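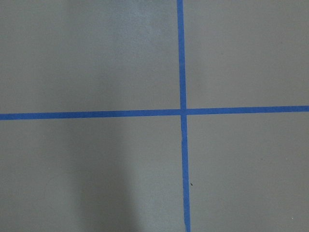

2 min read

Speed on the road past a school is usually recorded with two rubber tubes laid across the lane. A passing axle sends a pulse of air down each tube to a counter at the curb, and the gap between the pulses gives the speed. Hirden, a town with one through road and three schools along it, ran tubes at 18 sites before deciding where to put its new crossings.

The counters were built by Melta and set to log every vehicle between 7 a.m. and 6 p.m. The town kept them down through September, when classes are back and the evenings are still light. Earlier counts had been taken in July, with the schools closed, and were of little use for this purpose.

The highest readings did not come from the long straight by the sports field. They came from Hervieu Street, where drivers leave a signal, see a clear lane and speed up for 370 feet before the school gate. Parked cars on the east side hide the curb for most of that distance. A child stepping out between two of them is visible to a driver for a very short time.

Two treatments were tried. The first was a flashing limit sign, timed to the start and end of the school day. Speeds dropped while it flashed and went back up within minutes of it switching off. The second was a curb extension, which pushes the sidewalk out to the edge of the parking lane. It shortens the walk across and puts waiting children in front of the parked cars, where they can be seen.

The extension is the more costly of the two, mainly because of drainage. Water that ran along the old curb line has to be carried under or around the new one. At Hervieu Street the contractor, Tridov, fitted a covered channel and moved one storm inlet.

Parking was the main objection. The work removed four spaces, and a further two were lost when the no-parking zone before the crossing was lengthened. Drop-off now takes place on the side street, which has its own problem - cars turning around in driveways. Tubes are due to go down there next.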